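Careers > Current vacancies > Housekeeping and linen > Linen Room Attendant

Search vacancies Keyword or location Go

Linen Room Attendant (permanent part-time)
Bostero Serviced Apartments, Makcombe

Bostero operates serviced apartments for short and medium stays at Makcombe. We are recruiting for two permanent part-time positions in the linen room, reporting to the Linen Supervisor, Aparecida Lacerda.

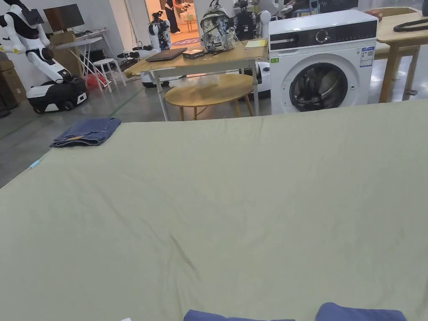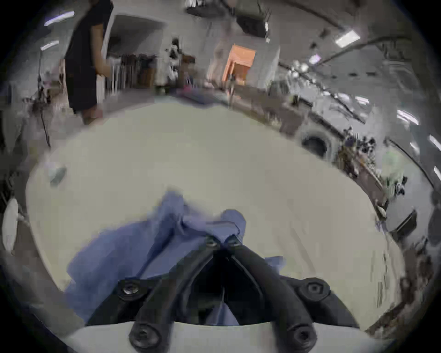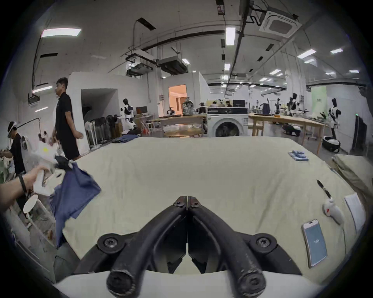
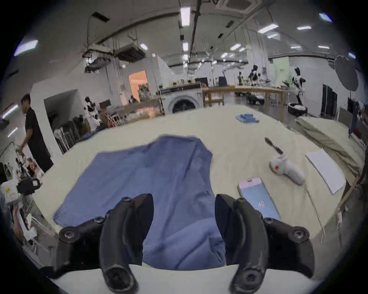
Tables and cloth surfaces. First and last pictures: folded jeans on a green sheet; blue cloth on a cream-coloured one.

Duties

The linen room processes up to 590 pieces per shift, made up of bed linen, towels and guest laundry. The attendant will:

- sort incoming linen by fibre, colour and soil level
- load and unload washers and dryers to the posted program
- fold and stack to the Bostero folding standard (supplied on commencement)
- inspect for stains, tears and worn hems, and tag rejects for repair or disposal
- fold guest garments separately and match each one to its docket
- enter shift totals in Mugo, our stock system, before sign-off

Rejected sheets go to Husico for mending on a fortnightly cycle. Attendants prepare the consignment note — the driver will not take bags without one.

Hours and pay

Each position is 50 hours per fortnight on a rotating roster that includes alternate weekends. Hourly rates follow the site agreement, with penalty rates on weekends and public holidays. Superannuation is paid in addition. Annual leave is not normally approved in November, when occupancy is at its highest.

Essential criteria

- ability to stand for a full shift and to lift bags safely using the equipment provided
- ability to read care labels and written work instructions in English
- current right to work in Australia

Desirable criteria

- previous work in a commercial laundry, hospital linen service or hotel
- basic data entry
- knowledge of stain treatment chemicals and their safety data sheets

Selection

Shortlisted applicants will attend a short interview followed by a paid practical trial in folding and inspection. Enclosed non-slip footwear must be worn to the trial. Two referees are required, one of them a recent supervisor.

How to apply

Send a résumé and a one-page response to the essential criteria to Hiếu Võ, Recruitment, through the application form on this site. Applications close at 5 pm on the last business day of July 2024. Late applications will be held on file for casual work only.

Shares 2 Comments 0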